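3.2 Visitor survey and planting records
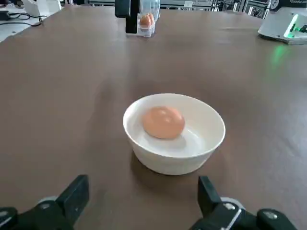
Figure 3. Brown egg in a white bowl of water.

Planting records were compiled for 156 garden beds at Burnard, a public coastal garden, and checked against the labels on site. Labels were missing or illegible in 71 beds, most of them in the succulent and heath sections — the areas most exposed to salt wind. Visitors were surveyed at the main gate in October, and 1217 forms were returned. Respondents were asked which plants they remembered, whether they had looked for a label and what colour they recalled the flowers being. Forms with no plant named were kept for the label question only. Beds replanted during the survey were left out of the comparison in Section 4.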